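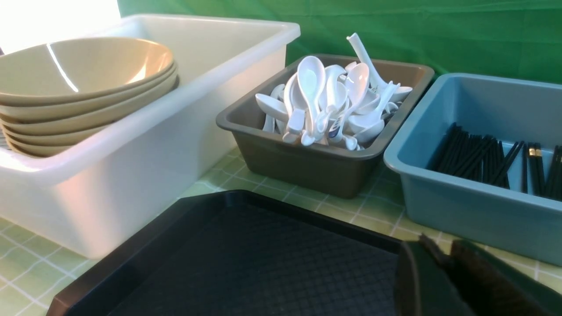 How do you keep pancakes from burning on a camp stove?

Posted by creekside_mel, 21 Jul 2020

We just got back from our first family trip to Tenia and had the best time, but my pancakes were a disaster! Black ring in the middle, raw batter at the edges. I use a two-burner Bendier stove and a thin nonstick skillet from home. Griddle, different pan, lower flame? I'm feeding 16 people at the next one (cousins!) and I'd love to get this right.

Getachew Yilma

Oh, you can absolutely fix this. Those little burners put all their heat in one spot, and a thin skillet passes it straight into the batter. Get a cast iron or thick aluminum griddle that sits across both burners. Set both flames as low as they'll stay lit and give the griddle a good long preheat, then flick a drop of water on it. If it skitters, pour. If it vanishes with a hiss, turn the gas off for a minute and try again.

Wind matters too. Put the lid up and turn its back to the breeze, but don't wrap the whole stove in foil or box it in, the canister can overheat.

For 16 I'd mix the dry stuff at home in zip bags, one bag per batch, and add eggs and milk at camp. Small pancakes cook more evenly and flip so much easier! I did 28 of them on one griddle in April up at Cárdenas, and the only ones I lost were the ones I got greedy and made plate-sized. 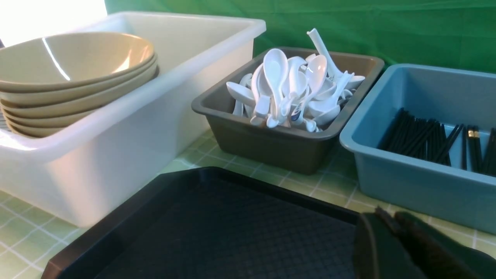 Beige bowls stacked in a white bin

Oh, and wipe the griddle with oil on a paper towel between batches. A puddle of butter will scorch every time.

tentpole2419

get a heat diffuser. mine's a Mirkano, works great, fits under any pan

rosalind_b

Everything Getachew said, plus altitude! We camp pretty high up and my batter needs a splash more milk and a bit less baking powder, or the pancakes puff up and then fall flat. Try one tester first and adjust. And let the batter sit while the griddle warms, it makes them so fluffy. Have fun with the cousins!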